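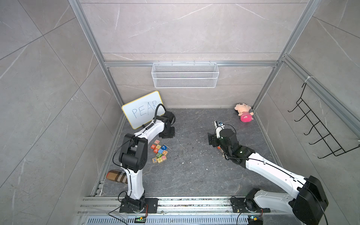 4.2 Thin order books and the size of a single trade

Small tokens react to a single large order far more than the daily volume figures suggest, and this was the part of the data we most enjoyed digging into! We followed the Clovis token on the Ceneo exchange for 24 days, starting on 03/07/2020, and logged every sell order large enough to clear the best price level. An order book can be pictured as a rack like the black one in Figure 3, with five hooks on it: each hook is a price level, and a seller who needs more than the first hook can hold has to move on to the next. On Clovis the hooks fill up fast.

Figure 3. Wire basket on the back wall, hook rack on the right wall.

We logged 2,310 such orders in all. Most of them moved the price by very little, but 44 pushed it through at least five levels, and those few orders explain a striking share of the downward movement over the whole period. Buyers did come back - often within the same hour - yet they tended to return at lower levels than before, which fits the slow-refill model proposed by Le Goff.

The Junden token, traded on the same exchange, behaves quite differently, and we find the contrast fascinating. Its book was refilled by two market makers (Tessier being the larger), and after a big sale the gap closed in a median of 14 seconds. We can't say from price data alone how much of this is owed to Tessier and how much to the wider crowd of small holders. Section 4.3 takes up that question using the wallet records from June.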